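11月11日参观演示会议纪要

- 地点:Linberg 二楼会议室及茶水间演示区
- 主持:Amancay Valdebenito
- 记录:Pascual Iturra
- 来访单位:Echeverría 采购与设施部门
- 状态:已由双方核对,第3项待补数据

## 1. 议程确认

原定先讲解后演示。来访方要求先看现场,主持人同意调整顺序,讲解压缩至30分钟。商务条款不在本次讨论范围内,留待书面沟通。

## 2. 系统概况

Linberg 介绍了 Zurnance 补货项目的现状。项目目标为双臂机械手完成茶水台日常整理,包括小袋类物品归位、纸杯补充及搅拌棒上架。动作数据由操作员佩戴腕部追踪装置采集,经 Guvgate 软件对齐时间戳后用于训练。

目前已录入有效片段2,000条。来访方询问有效片段的判定标准,答复如下:

1. 双腕标记在整段动作中可连续解算;
2. 物品最终位置与任务单一致;
3. 左右两路传感数据无丢帧。

Echeverría 方指出第2条仅检查终态,建议增加对中间过程的记录,例如误抓后重新放置的次数。Linberg 同意评估,不承诺在当前版本内实现。

## 3. 性能数据

机械手对单个小袋的抓取周期为4秒,测试条件为小袋直立、间距均匀。来访方要求提供小袋相互重叠时的数据。Linberg 表示该工况已测,尚未整理成表,会后补发。

铝箔类包装反光对视觉定位的影响另作说明:现行方案降低曝光并增加一路侧向视角,软质包装的边缘识别仍不稳定,列为已知问题。

纸杯补充任务未纳入本次汇报,杯体嵌套过紧时无法单个分离,末端执行器需重新选型。

## 4. 现场演示

演示分人工示范与回放两段。人工示范由一名操作员在浅灰色台面上进行,任务为整理 Coffee-mate 奶精小袋托盘及周边散放小袋。双腕佩戴带方形标记的追踪装置,左右分别标注 L 与 R。

讨论要点:

- 台面物品较密,托盘后方紧邻红盖罐和纸杯。来访方认为与其实际茶水间接近,可作为验收布局的参考。
- 双手同时持物时,两腕间距较小,来访方询问标记是否会相互遮挡。Linberg 答复每侧设有多个标记,部分遮挡不影响解算。
- 传感模块为有线连接,来访方担心线缆刮碰物品。Linberg 计划在下一批装置中改为沿前臂走线。 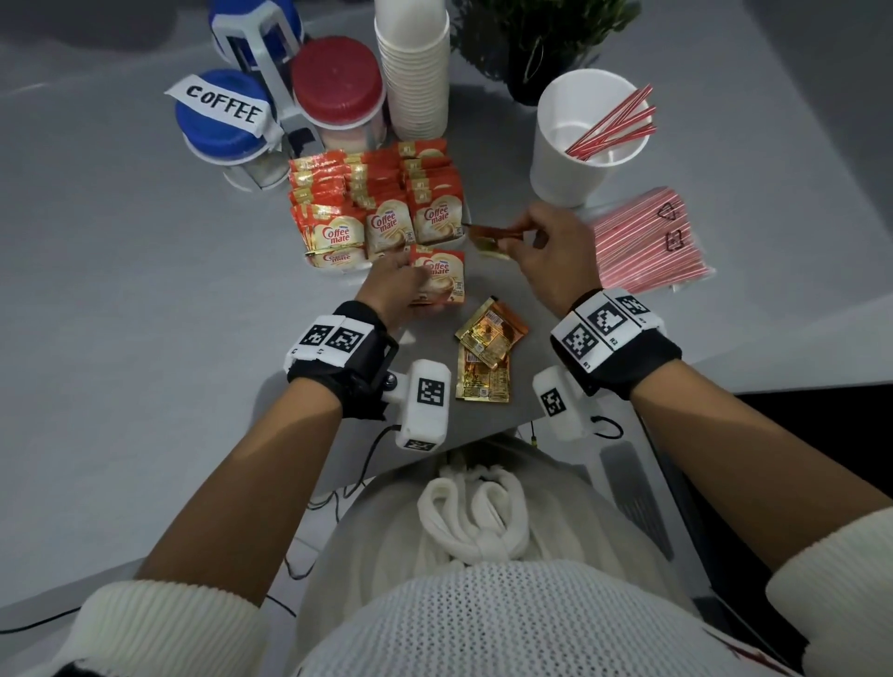
## 5. 回放演示

回放段共执行19次抓放,结果由双方分别记录。两份记录在“轻微倾斜是否算归位”上口径不同,未当场统一。会议决定以托盘内小袋正面朝向使用者、底部完全落入托盘为合格条件,按此重新核对。

## 6. 待办事项

- Linberg:补发重叠工况抓取数据,附测试布局图。
- Linberg:提交走线修改方案及过程记录功能的评估意见。
- Echeverría:提供自有茶水间台面尺寸、物品清单和补货频次。
- Pascual Iturra:汇总回放核对结果,发双方确认。

下次会议暂定次年6月,形式为来访方现场试运行,具体安排由 Amancay Valdebenito 另行通知。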